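Ticket 44 - dishwasher leaves a chalky film on everything
Opened 2/1/19, status: still open, but I'm hopeful

Hello again to everyone at Hatier, and thank you for the kind reply last time! I'm writing it all out because I know how annoying it is to get half a story. The machine is a Setano, bought in October, and our water is very hard - the kettle furs up in no time.

## What I've tried so far

1. Ran it empty on the hottest cycle with a cup of white vinegar. The glasses looked better for 2 days, then the cloudiness crept back. 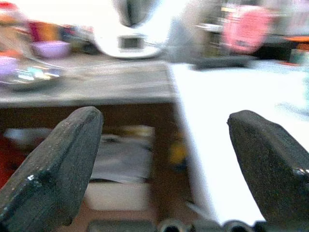
2. Switched from the Hamska tablets to Wuisan powder, as you suggested. I was a bit doubtful, but the plastic bowls do come out smoother to the touch. Steel is fussier and still dries with spots.
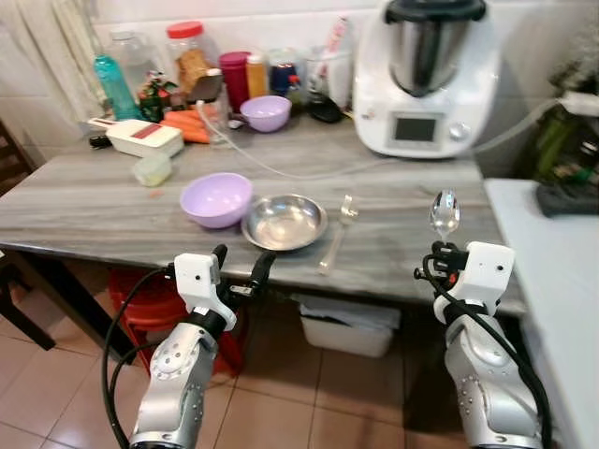 3. Took out the filter and scrubbed it with an old toothbrush (not a job to do before lunch). Then I topped up the salt and turned the softener dial from 3 up to the highest setting. I've only run one load since then, so I don't want to get ahead of myself, but the forks and spoons seemed less gritty.
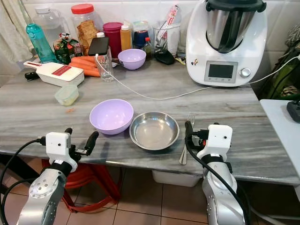
Do I need to run an empty cycle after adding salt?

 Run a short rinse right away, so any spilled grains are washed off the bottom of the tub.

## Where things stand

The rinse aid light is still on, even though I filled it right up to the line. I'll give it a week of normal loads and write back - please keep the ticket open until then.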